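Search this manual
Enter keyword or part number
Search

Section 6. Front Wheel Hub and Bearing Unit: Installation

This section applies to the Vostidix bolt-on hub and bearing unit for four-wheel-drive light trucks. Read the entire section before starting work. Removal of the original hub is covered in Section 5. Technicians installing the Plerel locking hub conversion should follow Section 9.

6.1 Before You Begin

Confirm that the part number on the box matches the application table for the vehicle. Left and right units are the same except for the routing of the wheel speed sensor lead. The unit is sealed and greased at assembly. Do not add grease, and do not attempt to take the bearing apart.

CAUTION: Do not strike the flange or the wheel studs with a hammer. Impact can mark the bearing races and shorten the life of the unit. A unit that has been dropped must not be installed.

6.2 Preparing the Knuckle

1. Support the vehicle on stands placed under the frame rails. Do not work on a vehicle supported only by a jack.

2. Clean the knuckle bore with a wire brush until bare metal is visible on the full mounting face. Rust left on this face will tilt the hub and can cause brake pulsation.

3. Inspect the bore for cracks, burrs, and raised edges. Light burrs may be dressed with a fine file. Replace the knuckle if any crack is found.

4. Check the axle shaft splines. Wipe them clean and apply a thin film of anti-seize compound.

NOTE: Keep anti-seize compound away from the sensor and the sensor opening.

Lay out the new hub, the mounting bolts, and the axle nut on a clean, flat surface before continuing. Mounting bolts and axle nuts are single-use parts and must be replaced each time the hub is removed.

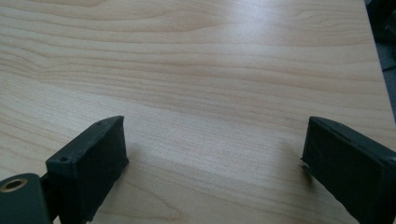
Can the original axle nut be used again if the threads look clean?

The original nut must be discarded. Its locking collar is deformed during the first installation and will not hold the required preload a second time.

6.3 Installing the Hub

1. Place the dust shield against the knuckle and align the bolt holes.

2. Feed the sensor lead through the opening in the shield. Guide the hub onto the axle splines by hand. If the hub binds, remove it, check the splines, and begin again.

3. Start all mounting bolts by hand from the rear of the knuckle. Tighten them in a cross pattern in two stages, using the final value in 6.4.

4. Route the sensor lead through the original clips and connect it. The lead must not touch the brake hose or the axle boot at full steering lock in either direction.

5. Install the rotor, caliper bracket, and caliper according to the vehicle manufacturer's service information.

6. Install the new axle nut. Have a second person apply the brake while the nut is tightened to the final value.

CAUTION: Do not use an impact wrench on the axle nut. Do not allow the vehicle's weight to rest on the wheels until the nut has been fully tightened.

6.4 Tightening Values

Hub mounting bolts: 209 Nm
Axle nut: 213 Nm

Use a calibrated torque wrench. These values apply to the supplied hardware only.

6.5 Final Checks

Rotate the hub by hand. Slight drag from the seal is normal in a new unit. Grinding, clicking, or side play is not acceptable, and the vehicle must not be driven until the cause has been corrected.

Install the wheel and lower the vehicle. Tighten the lug nuts to the vehicle manufacturer's specification. Pump the brake pedal until it is firm, then confirm that the anti-lock brake warning light goes out after starting the engine.

For sensor faults that remain after installation, refer to Section 14.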